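This site uses cookies to remember you were here. By continuing to browse you accept them. Accept | Manage settings

Keeping the T-shirt cell alive: a gallery

Text by Imogen Clegg

Shares 76 | Comments 12

I look after a two-armed folding cell called Gadine. I did not choose the name. It came on the drawings from Fellen, the firm that put the thing together, along with a parts list, a set of hex keys in a pouch and a maintenance chapter that runs to a page and a half, most of which tells you to contact Fellen.

Gadine's job is to take hold of a T-shirt by the hem, pull it straight on a white table and fold it. People who have never looked after a machine hear this and say that it must be nice to work with something so simple. People who have looked after a machine ask what the fingers are like, and then we talk for an hour.

So this is mostly a page about fingers. It covers how they are set, what goes wrong with them and what we do every morning before anything is allowed near a sleeve. If you were hoping for artificial intelligence, there is plenty of that elsewhere and it has much better music.

The tools you need are few: the hex keys, a torque driver, lint-free cloths, a bottle of isopropyl alcohol, a feeler gauge and a pair of tweezers good enough that you'll hide them from your colleagues. Mine live in a tin marked "fuses".

1. The fingers, and what they have to pick up

Each jaw is metal, and metal is a poor judge of cloth. A hem is thin, soft and keen to be somewhere else. The gap has to close far enough to hold it and stop before the tips start leaning on each other, which they will happily do all day, wearing a shiny little flat on the inside face that you find out about when shirts begin to slide.

We set the gap with the feeler gauge at the start of each week and check it by hand on the other days. Close the jaws on a strip of old jersey, tug, and see whether the strip comes out. If it does, look for lint before you look for anything clever. Lint collects in behind the tips, packs down into a sort of felt and holds the jaw open by less than you can see and more than you can afford.

Then the screws. They are small, they are dark, and they back off at a rate known only to themselves. I go round them with the torque driver in the same order every time, left side first, and put a dot of paint across each head when it's done. If the dot has split, the screw has moved. Henok Dinsa calls this my nail varnish. Henok has also spent an afternoon looking for a fault that a split dot would have shown him in a second or so, and I bring this up whenever it seems helpful.

Plastic bags are another matter. Shirts come to us bagged, and a gap that suits jersey is hopeless on a bag, which slides about on the tabletop like a bar of soap. We keep separate settings for the two. They are saved under names that made sense to whoever saved them: "bag", "bag2" and "bag2 real". Use the third. 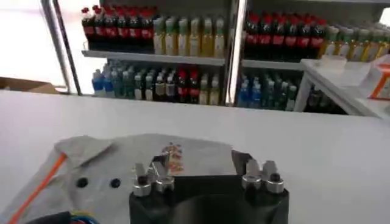
2. Lining up the two arms

The arms have to agree on where the table is. You'd think they would, the table being large and not given to wandering, but each arm has its own opinion, and after any knock or any change of finger the opinions drift apart. One side comes down a shade low and scrubs the surface. The other comes down a shade high and pinches air with great confidence.

Our routine for this came from Nawal Shawky, who wrote it on the back of a delivery note before Fellen's own version turned up. I still use the delivery note. In short:

- Power up, and let both arms go through their full warm-up. It takes as long as a cup of tea. Have the tea.
- Clear the cloth off the working area and wipe the tabletop.
- Bring the left arm down by hand control until a sheet of paper just drags under the tips. Save the height.
- Do the same on the right, with the same sheet of paper. A different sheet is a different thickness, and you will get a lecture.
- Lay out a plain shirt and have both hands take the hem at low speed.
- Watch the hem. If one corner lifts early, that side is high.
- Check the cable loop at each wrist with the arm at full reach, then again tucked in.

That last one was added in October, after a loop got shortened for neatness. It looked lovely. It also tugged on its connector each time the arm went out past the middle of the table, and we had an error code that came and went for days. The code, when I looked it up, said "general". A wrist cable should have some slack in it and should look a bit untidy. If it looks smart, somebody has been helping.

The shirts themselves are also part of the set-up, though the parts list doesn't say so. New ones are stiff and hold their creases. Ones that have been through the cell many times go limp and bunch up at the bottom, and the hem won't lie flat however nicely you ask. I prefer to calibrate on a tired shirt. If the grip is right for that, it's right for the rest of the heap.
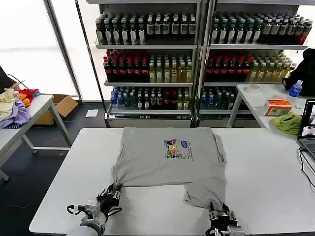 Wendell Gallagher: We run a Jistden pair on pillowcases and I'd argue with the paper method. Paper tells you the height at one spot. Our table had a dip in it, and the arms were perfect in the corner where we tested and rubbish everywhere else. We check at each corner and in the middle now, and I'd do it on any table wider than my desk.

He has a point, annoyingly. I tried it and the near edge was fine while the far side was lower than it had any business being, so one foot of the table has now been wound out by half a turn. The delivery note has been amended in biro. I'm told Nawal would like her original back.

3. Grip force, or the art of not leaving a mark

With the gap and the heights sorted, you're left with how hard to squeeze. The setting on our controller is a plain number with no unit attached, which saves everyone the trouble of knowing what it means. We arrived from Fellen at 4,000. At that figure Gadine holds a hem like a bailiff, and leaves a row of small shiny dents in it that survive the iron.

We now run at 900 for T-shirts. Below that, the cloth creeps out during the pull, and you get a fold with one long side and one short side, the sort of thing I'd do myself and be told off for. The trick, in so far as there is one, is to let the fabric gather between the fingers before the full force comes on. A gathered hem gives the jaw something to bite. One flat layer gives it next to nothing.

What to look for while it's holding:

Pleats running straight down into the grip are good. If they all lean to one side, one finger is getting there before its partner, and you should go back to the gap.

A long crease running away from the grip is just the cloth telling you where the pull is going. Leave it alone. I chased those creases for a fortnight, by changing the speed, the angle and at one stage the washing powder.

Cloth working its way down into the housing is bad. Stop the arm, open the jaw from the pendant and lift the fabric out upwards. Don't pull it sideways. Obsa Wubshet pulled it sideways and we had threads in the joint until he'd taken the whole finger off, which is a fiddly job with a spring in it. The spring is very small and has ambitions. Work over a tray.

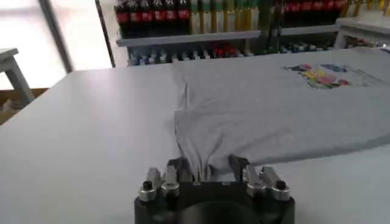

Photos: Gadine cell / wrist and head cameras. Please ask before reusing.

4. Taking a finger off, since you'll have to

Jaws open, arm parked over the tray, power off at the cabinet. The pendant has a button that says "off", but it only means the pendant. Undo the outer screw first, then the inner, and keep a thumb over the joint while you draw the finger up. Wipe everything with alcohol and get the fluff out with the tweezers. Put back whatever you took out, in the same place; the fingers are matched to their side, and although a left will go on the right, it will sulk.

We buy spare tips from Derese, who sell them in pairs. Fit them in pairs too. A new tip facing a worn one will wear to match it, and you've then paid for a part so that it can be spoiled by its neighbour.

After any finger change, do the whole of section two again. Yes, all of it. I've skipped it twice. Once I got away with it and once there was a long grey scratch on the table, which I have since covered with a shirt whenever visitors come through.

5. The daily list, as taped to the cabinet

Paint dots whole. Lint out. Strip of jersey tugged on both sides. Cable loops slack. Table wiped. Force at the number it ought to be, and not the number Henok was trying last night. Emergency stop pressed and released, and the arms seen to be taking it seriously.

It takes twelve minutes if you don't talk. I have asked for it to be laminated.

Next gallery: the sleeve problem, for which I have no answer but quite a lot of material.

Last updated 7 July 2019

12 comments | Share this page | Get new galleries by email: enter your address to sign up. You can unsubscribe at any time.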